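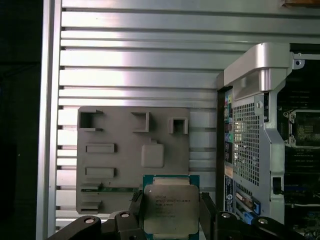

February's walk-round of the Cundance workshop took most of the morning, and I am glad to say that most of it was a pleasure. I started at the parts wall, as I always do, because that is where the small and expensive things live and where a bad habit shows up first. The gray plate on the slotted aluminum rails is up and in use, with its raised sockets along the top edge and the narrow green circuit-board strip sitting in its slot near the bottom, and the open workstation chassis stands to the right of it. The Xeon was being held upright by its edges, with the silver heat spreader left clear, and that is just the way I would like every processor in this building to be handled. I have given it a yes under item 4 and I hope the rest of the crew will take the hint!

Friday, February 7, 2020
By Niamh Hennessy

Please read the comments as well as the marks. I know the marks are what everyone looks for (I do the same with my own car inspection), but the comments are where the useful part is, and I have tried to be fair. Marks are Yes, No, or Partly.

PARTS WALL

1. Wall frame is steady when pushed by hand. YES
I leaned on it in several spots with more weight than anyone ought to use, and it did not budge. Thank you to whoever tightened the foot brackets after my September visit.

2. Plates are fastened tight to the rails. PARTLY
The main plate is good. One of the little ones down by the door turns if you twist it, and I could do that with two fingers. It wants a new nut in the groove, a five minute job, and I have left a bag of nuts on the Enik cabinet so there is no hunting to do.

3. No sharp corners or burrs on printed parts. YES
I ran a cloth over everything and it only snagged once, on a bit of leftover print string, and I picked that off while I was there.

4. Processors are held by the edges, and fingers and tools stay off the contacts. YES
See what I said at the top. If you do have to set one down, please set it in a tray with a lid. A paper towel is not a tray. I found one processor on a paper towel on the back bench, and I have put it away in drawer 19 with a note on it, so if you are missing one, that is where to look.

5. Trays are labeled and the labels match what is inside. NO
I am sorry to mark this one down, as I know how much work went into the new labels in the fall. But I opened 9 trays and 2 of them held something other than what the label said, and one of those was memory sticks under a label for screws. Please check your own trays before the end of the month and fix what you find.

OPEN MACHINES

6. Power cord is pulled before a side panel comes off. YES
Every open machine I came across had its cord out and lying on the bench in plain sight. I like seeing the plug end on the bench top, where I don't have to crawl around after it, and I'd love for us to keep doing it that way.

7. Rear ports and grilles are clear of dust and tape. PARTLY
The perforated panels looked all right to me. Two of the older Trostudine towers under the window have a good coat of fluff in the vents, the sort you can lift off in one piece like felt. Take them outside to blow them out, please, and wear the glasses.

8. Handles and carry brackets are sound. YES
I lifted each one an inch or so by its handle and listened for creaks. All good. Please still use two people for anything with the drives in it - they are heavier than they look, and I say that as somebody who found out the slow way with her lower back.

9. Slot latches and covers are closed or set aside in a cup. PARTLY
Most were fine. There were three loose slot covers on the floor near the Vávra bench, and thin metal on a smooth floor is as good as a banana peel. I picked them up and they are in the blue mug.

STATIC AND ELECTRICAL

10. Wrist straps are present and test good. PARTLY
One strap failed on the tester and passed when I wiggled the snap, and I call that a fail. I have cut the cord so it can't wander back into use. Spares are in the tall cabinet, second shelf, behind the gloves.

11. Mats are clean and grounded. YES
Lovely and clean, in fact. Somebody has been wiping them down with the proper cleaner, and it shows. Keep the window spray away from them, as it leaves a film.

12. Power strips are not chained together. NO
We have talked about this one before, and I will keep on talking about it, I'm afraid. There is a strip plugged into a strip behind the label printer, with a fan heater on the end of it. I unplugged the heater and moved it to the wall outlet by the coat hooks. If that corner is too cold to work in, come and tell me and we will find a better answer together.

FLOOR AND EXITS

13. Walkways are clear to both doors. YES
Clear all the way, and I could have pushed a cart down the middle with my eyes shut. The empty boxes that used to pile up by the back door have gone, and what a difference it makes.

14. Extinguisher is in place and in date. YES
Tag number 1048, needle in the green, pin and seal both there. Please don't hang jackets on it, even for a minute.

15. Lighting over the benches is good enough for small work. PARTLY
Bright at the wall and dim at the far bench, where one tube has started to flicker. A replacement is on order. Until it comes, borrow the clamp lamp from the shipping table and bring it back when you're done.

TO DO BEFORE THE NEXT WALK-ROUND

Item 2, new nut for the loose plate by the door.
Item 5, every tray opened and checked against its label.
Item 7, vents on the two towers under the window.
Item 12, a proper outlet for the label printer corner. I will call the electrician myself.
Item 15, new tube for the far bench.

Put your initials next to the ones you have done on the copy hanging by the sink, and if you think I have marked something unfairly, write that down too and I will come and have another look with you. The pen on the string is dry again, so bring your own.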